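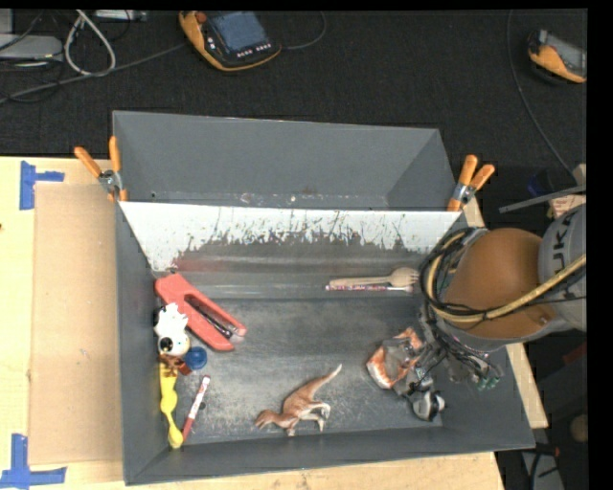

How a Robot Learns to Pick Things Up

A page for younger readers from the Niment Laboratory

Picking up a toy is easy for you. You look at it, reach out and close your fingers. For a robot, each part of that job is hard. It must decide which object to go for, where to hold it and how tightly to squeeze.

At Niment, a team led by Mihret Derese studies how robots can get better at this. The project is called Dredalier.

What is in the bin?

The robot works above a grey metal bin. The team puts in things with very different shapes, such as a toy dinosaur, a wooden fork, a blue cap and a slim marker. A marker is thin and lies flat. A dinosaur has legs and a tail that stick out. A crumpled package can change shape when it is squeezed.

A panel crosses the bin, and a clamp with orange handles grips each side of the bin where the panel ends. The objects all go in the larger part, at the front.

How does the robot practise?

The robot learns by trying. One try goes like this:

1. A camera takes a picture of the bin.
2. The computer chooses a place to grip.
3. The arm moves down and the gripper closes.
4. The arm lifts, and the computer records whether an object came up with it.

A try that fails is recorded as carefully as one that works. The computer program, which the team calls Yule, compares the two kinds and changes the way it chooses.

What did the team want to find out?

The team asked a simple question: does a robot learn more from many kinds of object, or from a few kinds used again and again?

To answer it, they trained the program twice, with 3000 tries each time. In the first training the robot met only 6 objects. In the second it met 40. Both versions were then tested on objects that neither had met before.

What was the result?

The version trained with 40 objects picked up more of the new ones. The other version did well with its own 6 objects, but often chose a poor place to grip when the shape was new to it - thin, flat objects gave it the most trouble.

Neither version was perfect. The next study, named Perketti, will look at soft objects that bend when they are held.

Words to know

Gripper: the part of the robot that takes hold of things.
Joint: a place where the arm can bend or turn, like your elbow.
Training: the practice a computer program has before it is tested.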